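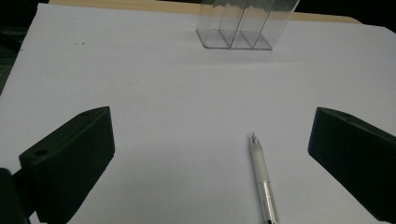

El boli y el organizador transparente, sobre el papel blanco.

21 de noviembre de 2021

Bueno, pues ya tengo mesa de pruebas. Me ha costado toda la mañana despejar el rincón del taller (había una sierra de calar encima de una caja de tornillos encima de otra caja de tornillos, mejor no preguntar), pero he podido extender el papel y poner el organizador al fondo. La tarea que le he puesto a Bidora es la más tonta que se me ocurría: coger el boli y dejarlo de pie en uno de los tres compartimentos. Tonta para mí, claro.

Bidora es el nombre que le puso Shazia en septiembre, cuando el proyecto era una base de madera con dos servos y mucha fe. Ahora es un brazo casi entero, con su hombro, su codo y una muñeca que todavía cabecea si la fuerzo. Los dedos negros de la pinza son la tercera versión. Los primeros los hice demasiado finos y se abrían como una pinza de la ropa vieja; los segundos eran preciosos y no cabían en el soporte. Estos son unos tochos, lo reconozco, pero me gustan mucho. Les dejé agujeros por si más adelante quiero atornillarles unas puntas de silicona, que ya me veo yo que con un boli tan liso voy a acabar necesitándolas.

Lo del papel fue idea de Shazia Abbasi, que pasó a media mañana a devolverme el calibre y se quedó hasta la hora de comer. Yo llevaba dos tardes peleándome con el detector, que me confundía las vetas de la mesa con el objeto y mandaba el brazo a agarrar madera. Va ella, mira la pantalla diez segundos y me suelta: «¿y si tapas la mesa?». Dos tardes. En fin. Con el fondo blanco mejora muchísimo, aunque el cuerpo del boli es tan clarito que se pierde en cuanto cambia la luz, y lo que de verdad encuentra el programa es la parte metálica. Me he pensado cambiarlo por uno rojo y me he negado, por orgullo.

Lo del organizador transparente es otra guerra. Para el brazo es como si no existiera, así que he medido su posición con la regla y se la he metido a mano en el código. Sí, es trampa. Ya lo arreglaré con una marca impresa pegada en la base, o con lo que sea, hoy no.

Apunto cómo ha ido la sesión, que luego no me acuerdo de nada:

He hecho 17 intentos con la velocidad bajada. El boli acabó dentro del organizador en cuatro, y en uno de esos cuatro entró de rebote, así que no sé si ponerlo. Lo pongo. En los demás, el fallo casi siempre es el mismo: la pinza baja bien, se coloca bien, empieza a cerrar y el dedo derecho toca antes que el izquierdo. El boli rueda, el otro dedo llega tarde y se acabó. He mirado el centrado y hay un desfase de verdad, no es manía mía. Lo he corregido en el programa, pero sospecho que el problema está en el engranaje, que tiene holgura. Si lo muevo con la mano se oye un clic pequeñito que me pone de los nervios.

El servo de la pinza lo tengo limitado a 670 en la escala del controlador. Más arriba se calienta y huele raro. Probé a bajarlo a 63 por ciento del par y entonces el boli se le escurría al levantar la muñeca, conque lo he vuelto a subir. Punto medio habrá, digo yo.

Por la tarde he cambiado la fuente por la Tarawneh que tenía guardada del proyecto de las persianas y, madre mía, qué diferencia. La de antes se venía abajo cada vez que arrancaban dos motores a la vez, el controlador se reiniciaba y el brazo se desplomaba como un borracho. Con esta no se ha reiniciado ni una vez. Tenía que haberlo hecho hace semanas, pero me daba pereza rehacer el conector, y luego fueron 13 minutos de soldador y una quemadura chiquitita en el pulgar (me lo tengo merecido por contestar un mensaje con el hierro en la mano).

Shazia quiere que lo enseñemos en la jornada abierta del taller. Yo le he dicho que sí demasiado rápido y ahora me arrepiento un poco. A ver, que ella quiere que reparta bolis a la gente, ¡con público delante! Me conformo con que guarde uno.

Para el próximo día: desmontar el engranaje y ver si entra una arandela fina, pedir la silicona, grabar las posiciones con nombre en vez de con números sueltos y barrer, por favor, que hay viruta hasta dentro del cajón de los cables. Ah, y comprar celo, que el papel se me mueve.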